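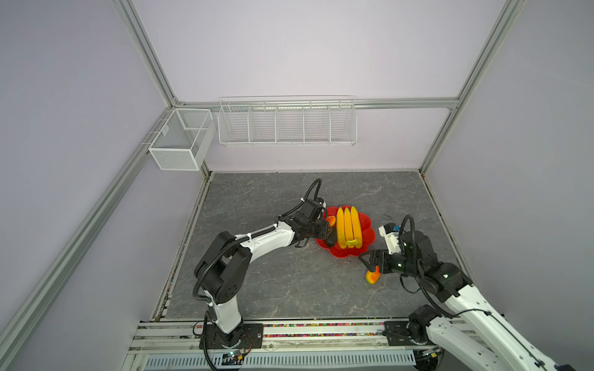
Photo: Golshifteh Daneshvar

The Ondemlow was due down the slip at seven minutes past two, on the top of the tide, and at noon Hamidreza Asadi was still under her with a torch.

She was a survey ship for the navy, 2,270 tonnes, grey from end to end. The yard had built her sister, the Domlow, two years before, and the Domlow had gone into the water without a fuss. Hamidreza had greased the ways for that one as well. He did not trust the new grease.

"It's the same grease," said Sizwe Mabuza.

"It's the same tin."

Sizwe was the slip foreman and had 50 people waiting for him to say yes or no. He bent down and put his thumb in it. It felt like grease. He wiped his thumb on his trousers and looked at the river, where two tugs were standing off with their engines running.

"What do you want to do?" he said.

"Scrape the last stretch and lay it again. Port side only."

"How long?"

"Give me the apprentices and I'll be out by half past one."

Sizwe went up the steps to tell the office.

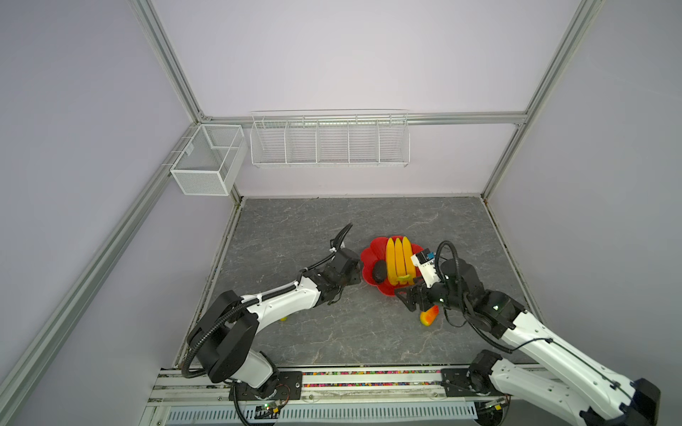
Fereshteh Azimi took the call at her desk above the plate shop. She had the guest list in front of her, and the admiral's car was already through the gate. She told Sizwe he could have until half past one and not a minute after. Then she cleared a space for the speeches. On the wall by the window she had a long white wire rack, five compartments side by side, and it was empty now that every drawing for the ship had gone down to the archive. She put the admiral's speech in the first compartment and her own in the second, and went to find her coat.

At twenty-five past one Hamidreza came out from under the hull with grease up to his elbows. The apprentices came out after him. He nodded to Sizwe and sat down on an upturned bucket.

The band played. The admiral spoke for longer than he had been asked to. When the last shore was knocked away the ship stayed where she was, and Sizwe found that he was holding the rail with both hands.

Then she moved.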